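**Which bag is allowed at the Flanon character night?**

Hello. We go to the Flanon park in March for the character night, with 2 children. Is a soft bag with a long strap okay at the gate, or must I rent a locker?

**Anwara Abeysekara**

Soft bags are okay. I went last year and the check took four minutes. My bag is black cloth — nothing special.

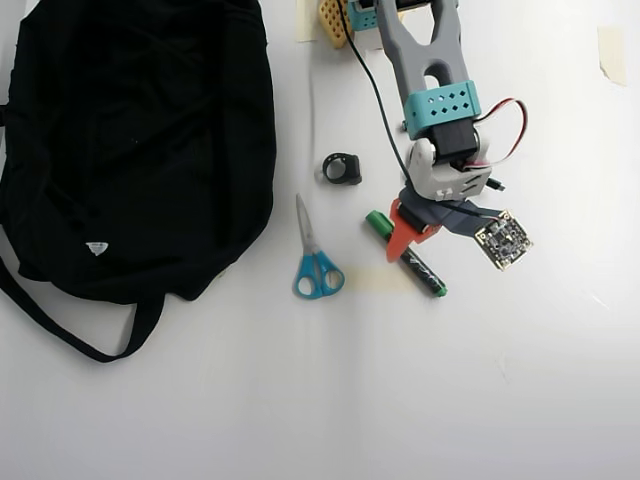
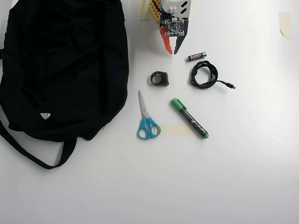 Go to the Saragih line first, it closes early.

**provton17**

lockers were full by noon for us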